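Search this site
Type and press Enter

About the Renona Robotics Club

We are a student club for everybody who likes to program robots, also for those who never did it before. The club was started by Pak-hei Kuo with 12 members. We meet after class and work in small groups, and each group chooses one household task for the term.

At the moment our favourite task is the kitchen sink. All work is done in simulation, so a mistake costs only some time. The project has the name Tramer, and its robot must learn to handle plates and food at the sink.
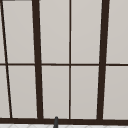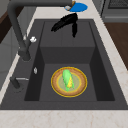
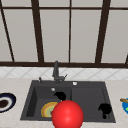

How to join

You do not need to own a special computer. New members begin in March with 10 easy lessons, and after them you can enter a project group. Please bring a notebook and your own ideas for the colour of the club shirt, as we still could not agree.

We use cookies to remember your settings. Accept | Decline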